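Notebook, January. Common room upkeep, entry 28

Started 8:00. Present: self, Rima Boutros until lunch. Hamidreza Zamani joined for the second cleaning test and the counter.

Purpose of the day: decide what to do about the blue seating before the fabric contract comes up, and settle the layout of the kitchen end of the room. Both have been carried over from the previous entry. The carpet was meant to be left for another day but got pulled in, see further down.

Seating, general

The L-shaped sofa is the piece that gets the use. Turquoise cover, low square back along two sides, open seat. The second seat behind it is in a matching colour and wears much less. We have two opinions on file about the cover. The supplier's note (Cloretti, job 3423) says the fabric is suitable for damp cleaning with a neutral detergent. The note Rima had from the previous cleaning firm says dry foam only. Neither gives a test result, so we did our own.

Test patch: underside flap at the back, where the cover folds under. Size of a playing card. Three strips marked with chalk.

Strip A. Damp cloth, plain water, blotted. Dried in 28 minutes with the window shut. No colour on the cloth. No ring.

Strip B. Damp cloth, neutral detergent at 5 ml to the litre, blotted, then rinsed with plain water and blotted again. No colour on the cloth. Faint ring when first dry, gone after a light brush.

Strip C. Dry foam, left for the time on the tin, vacuumed off. No colour. Fabric felt stiffer to the hand afterwards. Rima disagreed and thought it the same as A. Recorded as undecided.

Conclusion for now: B is acceptable for spots and A for general wiping. C has no advantage we could find and costs more. Not tested: coffee older than a day, ink, anything greasy. Hamidreza has offered to ruin an offcut properly if Cloretti will send one. Letter drafted, not sent.

Repeated B after lunch on a fresh strip with Hamidreza doing the blotting and me not telling him which strip was which. Same result, ring a little fainter. He uses less water than I do. The instruction sheet should therefore say "wring the cloth until it stops dripping, then wring again", in those words. "Damp" means different things to different people.

Seat firmness

Measured sag at the middle of the long seat using a straight edge across the cushion and a rule down to the fabric. 8 mm with the seat unloaded. No earlier figure to compare with, which is annoying. It goes in the table as the starting value. To be repeated at the same spot, straight edge laid parallel to the long back. I have put a small pencil mark on the underside of the base so the spot can be found again.

Nothing loose in the frame that I could feel. Checked by lifting each end in turn a finger's width and listening. No creak at the inner corner, where I had expected one.

Position

Rima would like the sofa turned so that the open side faces the counter. I would like it left alone. Arguments noted so that we do not have them a third time:

For turning: people on the seat can see the wall screen without twisting. Easier to join a conversation at the kettle.

Against: the back would then form a wall across the way through from the glass side. The cleaning machine needs the turning space.

We tried it on paper with a cut-out at 1:50. The cut-out fits. The cleaning machine's turning circle does not, unless the second seat goes too. Left as it is until somebody finds another home for the second seat. Rima to ask upstairs.

Loose clothing

A standing problem. Jackets and shirts get left over the sofa arm and stay there. Metal zips and press studs are the likeliest cause of pulled threads on the front corner, though I found only one pull today and cannot date it. Trimmed it flush, did not draw it through. Hooks would solve this. Hikard do a plain rail with five hooks that would go on the wall past the end of the counter, provided it clears the outlets. Hamidreza holds that people will walk past hooks to get to a sofa. He may be right. A rail is cheap enough to find out.

Rule proposed and agreed: anything on the seating at the end of the day is folded and put on the shelf in the corridor. It is not thrown in a box. The box was tried and was unpopular.

Kitchen counter

Long white run, flat doors under, dark strip at the floor. The doors are sound. One hinge wanted half a turn. The dark strip hides scuffs well and collects dust along its top edge equally well, so it goes on the weekly list with a narrow brush.

The top is the trouble. Coffee machines, kettles and containers all stand in one line, and wiping behind them means moving each one. We looked at three arrangements:

1. As now, one line along the length, a cloth's width left at the back.

2. Hot things together at one end, containers at the other, bare counter in the middle.

3. Containers up on the open shelf, appliances as now.

Third one rejected first. The shelf is high, and Rima does not want people reaching over hot kettles for tea. Second one is best for wiping and worst for queues, with everybody at one end. We are trying the first with the gap enforced, marked by a line of thin tape along the counter. Appliances stay forward of the tape. Review at the next entry.

Descaling: both kettles in the morning, citric acid, two rinses. One coffee machine done on its own programme. The other refused to start the programme and displayed a code that is not in the booklet. Moroz have the service agreement. Rang at 14:30, was told someone would ring back. Had not by the time of writing.

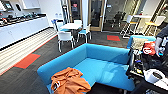

Paper towels are now bought by the case and still cannot be found when there is a spill, having wandered off to whichever surface somebody last wiped. A fixed holder under the wall shelf would stop that. Haltetti list one that takes a full-width roll and tears one-handed. Needs two screws and a wall that will hold them. Hamidreza tapped along it and thinks there is a batten at the right height. To be confirmed with a detector before anybody drills, particularly with sockets nearby.

Floor

Striped flooring in front of the counter: mopped, dried, no lifting at the seam. The thin orange line where it meets the carpet holds grit on the carpet side. A crevice nozzle clears it, the ordinary head rides over. Add to the weekly list below the narrow brush.

Carpet tiles: the dark ones show crumbs and nothing else. The orange-red ones show everything. The one near the striped flooring gets the worst of it, being on the path from the kettle. Suggested swapping it with the one farther back towards the glass. Lifted a corner to see how it is held. Tacky adhesive, releases cleanly, takes again when pressed. Swap is feasible in a few minutes. Not done today, as Rima wants a word with whoever chose the pattern first.

Tried strip method B on the coffee mark by the striped edge. Improved, still visible from standing height. Second pass planned after it has dried overnight. Do not soak it: the adhesive underneath is water based according to the tile sheet.

Stock used

Neutral detergent, one measure. Citric acid, two sachets. Dry foam, a third of a tin, and no more to be ordered. Chalk. Thin tape, most of a roll, because the first line along the counter was crooked and had to come up.

Open items

Cloretti: send letter, ask for offcut and for the basis of their cleaning advice.
Moroz: error code, ring again in the morning if no call.
Hikard: hook rail, check length against the outlets.
Haltetti: towel holder, after the wall has been checked.
Rima: second seat, carpet pattern.
Hamidreza: wall detector, greasy stain test.
Self: type up the instruction sheet with his wording on wringing. Repeat the sag measurement at the pencil mark. Find out who has the 1:50 plan, as the copy in the drawer still shows the old counter.

Stopped 17:10. Window left on the latch for the carpet.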